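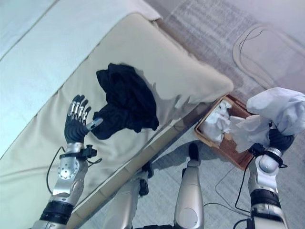
4.2 Playback stability under obstruction

Four wireless headsets were compared: the Hotesum, the Nanex, the Amin and the Dravus. Each was paired with the same handset, charged until its indicator showed full, and worn by a seated listener while a fixed playlist of speech and music was streamed. Volume was set by ear to a comfortable level and then left alone for the rest of the session. Firmware was not updated between sessions, and any noise reduction feature was switched off where the controls allowed it.

A dropout was logged whenever the received audio fell silent for longer than the gap already present in the source file. Short clicks were logged separately and are not included in the totals given in this section. Over the whole trial 242 dropouts were recorded, of which almost 70 per cent occurred with the handset in a back pocket. The remainder were spread across the desk and coat pocket positions with no clear pattern. The Dravus had the fewest dropouts in every position. The Amin and the Nanex could not be separated with any confidence, as their order changed when the first session was left out.

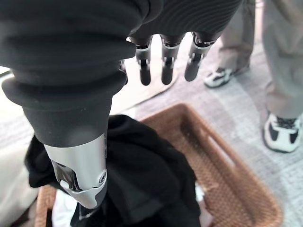
Figure 2. Hand above a wicker basket holding a black cloth.

4.3 Battery life and call handling

Battery life was measured from full charge to automatic shut-off, with continuous playback and no calls. The Hotesum ran longest at 38 hours. Its low battery warning, however, was given so late that two listeners missed it altogether – the tone is quiet and is easily lost under music. The other three gave a spoken warning, repeated at intervals until shut-off.

Call handling was tested by placing calls from a landline during playback. All four headsets paused the music and passed the call to the earpiece. On the Nanex, playback did not resume after the call ended unless the button was pressed again. The manual describes this as a setting, but we were unable to find it in the menu supplied. Speech picked up by the microphones was judged clear indoors for all models. Outdoors, wind noise made the Amin hard to follow, and callers asked for sentences to be repeated.

Prices were noted in October 2021 and were not used in the ranking. They moved a good deal during the trial, and for the Dravus the listed price differed between sellers on the same day. Comfort was also left out of the ranking, although listeners' remarks were kept and are summarised in Section 5.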